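Open day at the Marneton hall shows robot arms sorting caps

Trarkisley – The robotics workshop Titon opened its doors to the public in November, and 788 visitors came to the old Marneton hall to see what the team has been building there. The doors opened at 10 in the morning, and already before noon there was a line at the coat rack.

Titon moved into the hall last spring. Before, the company worked in two rented rooms behind the bus station in Trarkisley, and many people in the town did not know that it existed. The open day was the first time that neighbors, school classes and local firms could walk between the work tables and ask their questions directly to the engineers.

The station with the most visitors was the one where two robot arms sort baseball caps. The arms are mounted on opposite sides of a table with a wooden top, and the caps lie between them. Each arm has a gripper. The task sounds simple: take a cap, turn it the right way and put it where it belongs. But a cap is soft, it bends when it is touched, and it almost never lies in the same position twice. For a machine this is much more difficult than to pick up a box or a bottle.

The engineers explained that the arms learn from recorded examples. A person guides the arms through the work many times, and the software later tries to do the same alone. For the cap task the team has collected 3256 examples until now. The visitors could see both ways of working. In the morning a member of the team was guiding the arms, and from 2 in the afternoon the software did the work without help. It was slower, and sometimes a cap was dropped and had to be picked up again. The children in the first row clapped also when this happened.

Several visitors wanted to know why the company has chosen caps. The answer has to do with a customer. The clothing warehouse Ranasinghe, on the other side of the river, receives returned goods every day, and the caps must be checked and sorted by hand before they can be sold again. On a busy day this can be 900 pieces. Titon and Ranasinghe want to test the first station in the warehouse next year, next to the people who do this work today. According to the company, no jobs will be cut for the test, and the warehouse staff will be asked to give their opinion on it.

Not everybody was convinced. One visitor, who has worked in a warehouse herself, said that she can sort a full carton in the time the arms need for three caps. The engineers agreed with her, and said that speed is the part they will work on during the winter.

In the next room there was a short talk, repeated every 60 minutes, about training places at the company. Titon is looking for two apprentices in electronics and one in mechanics for the coming year. Students who missed the talk can ask for the information sheet at the front desk of the hall.

The neighbors had also some practical questions, mostly about parking and about the deliveries in the early morning. The company promised that trucks will use the north gate from now on, and that the gate on the street side stays closed until 7 in the morning.

A second open day is planned for the spring – the date will be put on the notice board at the Marneton hall. Entrance will again be free, but school classes are asked to register before they come. 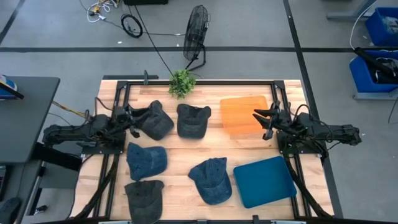
The cap sorting station at Titon, with one gripper at a dark cap and the other beside the orange tray.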